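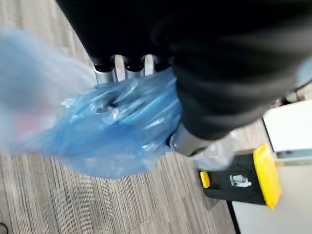
Bepari adds bag collection to its home tidying service in Ekville

EKVILLE, 2024-11-05 - Bepari, the home tidying company based in Ekville, will begin collecting used plastic bags and film from customers' homes this month. The new pickup is included in the price of a regular tidying visit.

Customers can leave shopping bags, thin packaging and other soft plastic on the floor or in a pile by the door. Staff will gather it during the visit, shake it out and pack it flat into a sack for recycling. Bags that held food should be emptied first.

The company tested the pickup in 600 homes in Ekville starting in August. Most of the material was light shopping bags, often knotted or stuffed inside one another.

"People keep bags because they might need them, and then the closet is full," said Pauline Dobson, operations manager at Bepari. "We were already picking them up off the carpet and handing them back. Now we take them with us."

The collected plastic goes to a sorting site in Mitside run by Dasier, where it is baled. Dasier has set aside room for 3000 sacks a year under the agreement.

"Loose film is hard to handle when it comes in mixed with cans and paper," said Timo Baumgart, site manager at Dasier. "Getting it in a separate sack saves us a step."

Each visit covers up to three sacks. Extra sacks cost $5 each. Hard plastic, foil and padded mailers are not accepted.

Existing customers do not need to sign up. New customers can ask for the pickup when they book.

Media contact: Nimal Debnath, Bepari press office, Ekville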